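Hunden Play Mat: Set-Up and Care
Section 3. Unrolling, Flattening and Living With It

Your mat has spent its whole life in a tube and would like to go back there. Be firm.

1. Cut the 4 paper bands. Scissors are fine. Teeth have been tried.
2. Clear a flat surface and unroll the mat printed side down. Leave it for 40 minutes.
3. Flip it over and put a heavy book on each corner. Any novel over 600 pages will do, and you may finally get some use out of it.
4. If a corner still curls, roll it gently the other way and repeat step 2.

CAUTION: Do not iron the mat. Do not ask a relative to iron the mat.

NOTE: Keep it out of direct sun, especially in June. The print will fade.

Cleaning and Losing Things 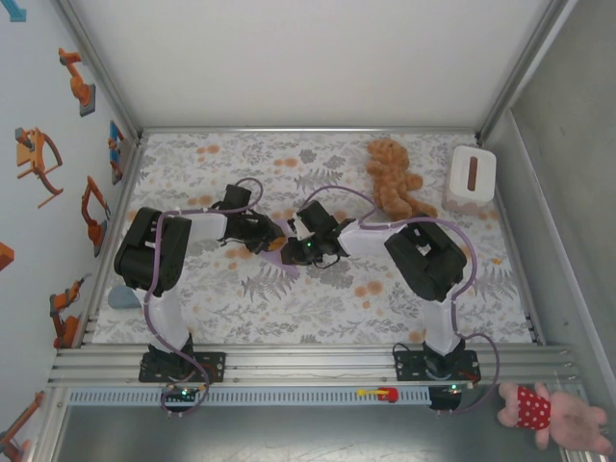 The fern print hides crumbs very well, and small toys even better. Anything purple shows up nicely against the white and gray, but orange pieces can pass for the little orange dots, so run your palm over the whole mat before you roll it up.

5. Wipe with a damp cloth and mild soap. Let it dry flat.
6. Roll it printed side out and store it upright.

For missing bands or a replacement tube, write to Eimear Phelan at the Hunden parts desk. Allow 3 weeks.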